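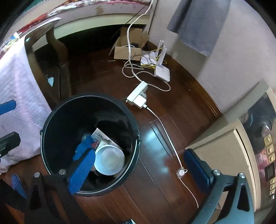

Figure 4. Gripper tool reaching toward the bin with the two fingers open.

4. Recording the bin task at home

This section is for members of the Podidari student robotics club who have taken a hand-held gripper home. Please finish section 3 (charging and first start) before you begin. The Flores arm in the club room learns from the recordings we make by hand, therefore a home recording must follow the same steps as a recording made in the club.

4.1 Preparing the place

1. Choose a bin with a wide opening and put it on the floor. You must be able to walk to it from at least two sides.

2. Put in the bin only clean and dry things, such as paper, a cloth or a plastic lid. Glass, food and batteries are not allowed.

3. Look for cables on the floor. A thin charging cable is easy to miss when you are watching the fingers. Move it to the wall or fix it with tape.

4. Leave the other furniture and objects where they are. The arm should learn from ordinary rooms, and a tidy room is not necessary.

5. Switch on the room light. If the floor is polished, check the preview for strong reflections near the bin. A small reflection is acceptable.

Caution: Do not stand on a cable or power strip during recording. If you need to pull a plug, stop the recording first and put the tool down.

4.2 Checking the fingers

1. Hold the tool with the fingers pointing away from you.

2. Check the two screws near the top of each finger frame. They should be tight, but do not use force. If a screw turns freely, do not record and write to Darren Fothergill.

3. Wipe both blue pads with a dry cloth. Do not use alcohol, it makes the surface slippery after some weeks.

4. Close the fingers slowly and open them again. In the preview you should see both pads during the whole movement. If one pad disappears, the camera has moved in its holder, see section 3.5.

Note: The pads wear at different speeds. Always change them as a pair.

4.3 Making the recording

1. Start the Reltudness program and choose the task "Bin, pick out". Type your member number.

2. Stand one step from the bin and hold the tool still until you hear the short tone.

3. Move forward and bring the open fingers over the bin. Look down into it, so that the rim is not hiding the object you want.

4. Lower the fingers on both sides of one object. Begin with something soft. Paper and cloth are easier to hold than a flat lid.

5. Close the fingers, lift the object straight up and put it on the floor beside the bin.

6. Go back to your starting place and hold still until the second tone.

7. Put the object back by hand and mix the contents a little. Then repeat from step 2.

One set is 12 recordings. After each set, rest your wrist for a few minutes - the tool feels light at first, but not after the second set.

Note: If you drop an object, continue and try again in the same recording. Do not delete it. The Pakton script marks such attempts and we use them also.

Caution: If the bin has a handle, keep the fingers clear of it. When a finger is caught, open the trigger fully before you lift.

4.4 Sending the files

1. Connect the tool to your computer and wait for the green message.

2. Copy the complete folder. Do not change the file names.

3. Check that there are no persons, letters or screens with private information in the recordings.

4. Upload the folder to the club server. An upload of 489 MB can take long on a home connection, so keep the computer awake.

If the program stops with error 62, the memory card is full. Copy the folder first, then empty the card from the menu.

Last changed: 2020-12-24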